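Bedwood Computer Refurbishing: Frequently Asked Questions
Last updated 01/04/2021

Which computers do you accept?
We accept desktop towers and small office computers. Laptops we take only at our Nadport counter. Please ask for Satish Varma before you bring more than four machines at one time.

Do I need to remove the processor before I bring the tower?
No, please leave it inside. Pins are bent very easily on the way, and we prefer to remove the processor by ourselves.

How should I put the tower when I open it at home?
Lay it on its side, with the open side up. In this position the motherboard is flat and small screws do not fall behind it. Unplug the power cable first and wait two minutes.

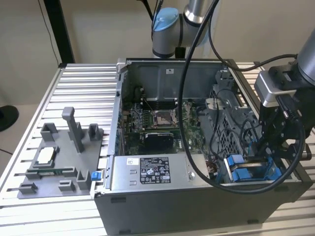

Please do not open the power supply unit itself, even if the computer is old. It can keep a charge inside. If the fan of it is noisy, write this on the form and we will replace the complete unit.

Can I keep the processor and give only the rest?
Yes. Put it in a hard plastic box, never loose in a bag or a pocket. Hold it only by the edges.

Should I clean off the old thermal paste?
It is not necessary. We clean it with alcohol and put new paste when the processor goes back.

What happens with my hard drive?
We erase it, or we return it to you. Mark your choice on the form.

How many computers did you repair until now?
In the last year we finished 1,306 towers.

Whom can I contact?
Lavanya Pisharody answers all questions about drop-off and forms.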